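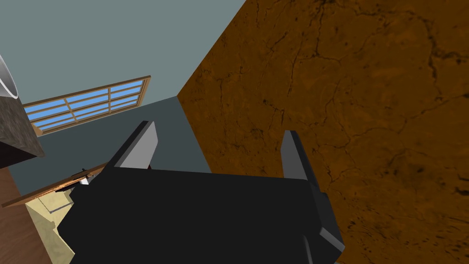 Open black gripper against a cracked brown wall

Bemness Sider Heat Mat and Controller
Reviewed by Darius Husar
May 1, 2019

The Sider is a heat mat for starting seeds, sold with a separate plug-in controller and a probe on a wire. Bemness makes it in one size, which takes two standard trays side by side. I bought mine from Duvcombe at the full price and used it from early March on a bench in an unheated lean-to greenhouse.

Setup

The mat is a flexible sheet with the heating wire sealed inside. The cord leaves from one short edge, and the exit is molded thick enough that a tray will not sit flat over it. Put that edge toward the wall or let it hang past the end of the bench. The maker asks for a layer of insulation underneath and does not supply one. I used foam board cut to the size of the mat. Without the board the controller stayed on for long stretches at night and the trays were slow to reach the set point.

The controller has two buttons and a display. One button moves the set point up, the other moves it down, and holding both switches between Fahrenheit and Celsius. The setting survives a power cut. There is no timer and no alarm. The probe goes into the seed mix, and it should go into the mix of a middle cell. My first attempt had it in a corner cell, and the center of the tray ran too warm as a result.

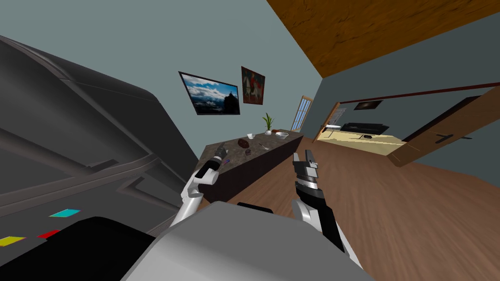 Heat was even over most of the sheet. I checked it with a dial thermometer pushed into cells one after another, letting each reading settle. The only cool strip runs along the edge opposite the cord, and it is narrow enough to ignore for anything but peppers. Turning the trays end for end when watering takes care of it.

The gap between switching off and switching on is fixed and fairly wide. With the set point at 75 degrees the mix drifts a little above and a little below before the controller responds. Tomatoes, basil and snapdragons did not seem to mind. Someone raising fine seed that needs a steady temperature may want a controller with an adjustable gap, and the mat will run from one, as the plug is a standard type.

Germination

Two trays of the same sweet pepper, 40 cells each, were sown on the same evening with the same mix. One went on the mat and the other sat next to it on bare bench. The first seedlings on the mat showed after 7 days. The unheated tray had nothing at that point and came up later and less evenly. One sowing of one crop does not prove much, and the unheated tray would have done better indoors.

Watering needs more attention than the manual suggests. Bottom heat dries the mix from below, so the surface can look damp when the lower half of the cell is dry. Lift the tray and judge by weight. Domes should come off as soon as most of the cells are up, or the stems get soft and leggy.

Build and cleaning

The surface wipes clean with a damp cloth. Spilled mix collects in the raised ribs and has to be brushed out. The mat must not be folded, and after a few weeks rolled in its box mine took a day to lie flat again. The probe wire is thin where it enters the controller. I would have liked a sleeve at that point, and I have since taped the wire to the bench leg to keep the pull off it. The makers rate the mat at 2,000 hours, which covers several springs for most growers.

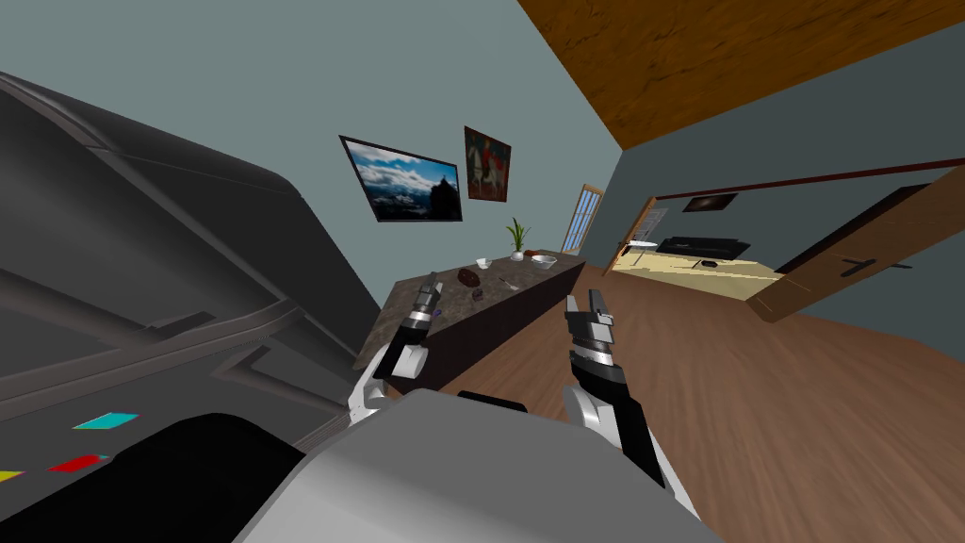
Compared with the Nzioka

The Nzioka mat I used in earlier seasons is stiffer, smaller and has its thermostat built into the cord. It holds temperature a little more closely, but when the thermostat failed the whole unit had to be thrown out. The Sider's separate parts can be replaced one at a time, and Duvcombe lists both the probe and the controller as spares. The Nzioka is easier to store because it stands upright on a shelf.

Verdict

A sound mat with a plain controller. Buy it if you start more than a tray of warm-season crops each spring and have a bench deep enough for the cord end. Add the cost of insulation board to the price. Gardeners with one tray and a warm kitchen windowsill can do without it.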